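3.2 Machines and loading position

All households in the Skudlow sample used front-loading machines. Door, filter cover and label positions were recorded before each wash, as Iwasaki and Chisholm had found that users often confuse the filter cover with a service panel. In Figure 2 the energy label is at the lower left of the front and the round filter cover at the lower right, where a basket set down for loading can partly hide it. 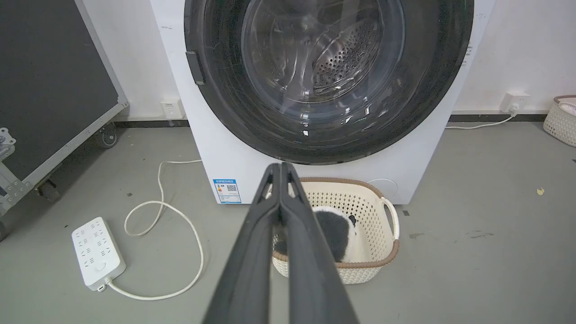

3.3 Load records

Participants in 38 households kept a written record of each load for 5 weeks. Entries gave the programme, the time of day and whether the filter had been cleaned since the previous wash. Entries lacking a programme were excluded. Coding was carried out by Imrie and checked by Farquharson; agreement was 88 per cent before discussion.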